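Laxdal Recipe Cards

Transcriptions of 422 handwritten recipe cards, mostly baking and fish dishes, typed up by Hrefna Kvaran between January and July.

Contents

cards.csv — one row per card
notes.txt — spelling choices, open questions
units.csv — old measures and the metric values used

Fields

card_id, title, ingredients, method, oven, source, remarks

The source field is the name written on the card, if there is one. Almost 300 cards have one. The most common are Endia and Clison, both community cookbooks. Cards marked Studine come from a magazine column and are often shortened.

Round dining table, dark brown wood.
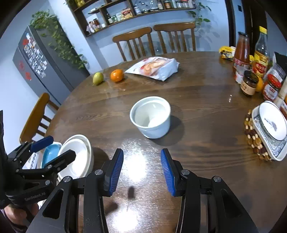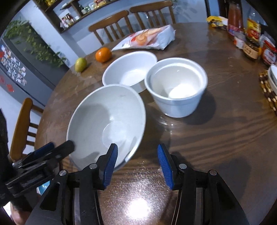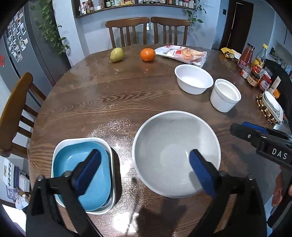
Known problems

Oven settings are kept as written, so "moderate" and "quick" both appear. 9 cards have water damage and the missing words are marked [?]. Butter is sometimes given in sticks and sometimes by weight — see units.csv before scaling anything. Duplicates have not been merged.

The first 100 rows were checked twice against the cards. The rest were checked once.

Use

Free to copy and change. Please keep the card_id column so corrections can be matched up.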